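Bare fingers or padded tips for thin parts?
Grippers & End Effectors – asked Saturday by hexkey_31

Trying to choose between two fingertip sets for the Fliltard gripper. Bare narrow tips or the Nosano pads. Same arm, same wrist camera, controller is an Iltau. Two jobs on the bench: pulling memory out of an old Dell tower, and putting thin tools back in a holder board.

RAM is the one that bugs me. Grip it on the flat faces and the stick can still twist between the tips.
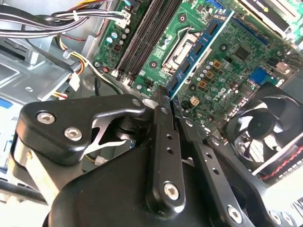

Tried 3 force settings so far. Low lets it rotate, high makes me nervous about the chips. Middle is ok-ish. Also not sure the wrist camera is any use once the fingers are that close, they take up half the view. Budget is small so I'd like to buy one set, not both.

Smaranda Pop
Depends which job matters more. I'd test on the tool board first, its cheaper to mess up. A thin blade in a narrow slot tells you fast if the tips are holding square. 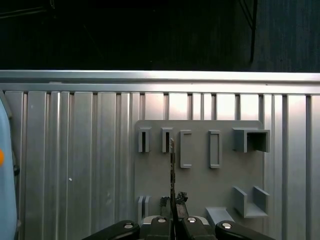
Start well back from the board and go in slow, straight line, no wrist rotation in the last bit. If the blade leans, regrip. Don't try to fix it with the arm. And run each set 10 times before deciding, two or three good ones means nothing.

For the camera – line up on the slot, not on the fingers. Blade and slot should make one line in the image before you move in.

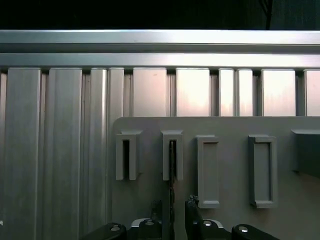

pana_bench
pads. we run Pană pads on ours and they grip fine, swap them when they get shiny. didnt try the narrow ones

tobol1614
Disagree a bit with the above. Pads are thicker so check clearance before you buy anything. Inside a tower there's the power supply on one side and cables everywhere, and a fat fingertip will find every one of them.

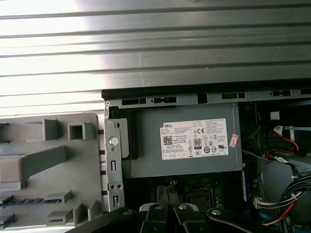 Move the loose cables aside and tie them. Release the slot latches by hand first, then let the gripper do just the lift. On force I'd stay at your middle setting and slow the aproach down, nearly half speed. If the stick still twists, grab closer to its center.

Would not bother with a second camera yet. Fix the lighting first.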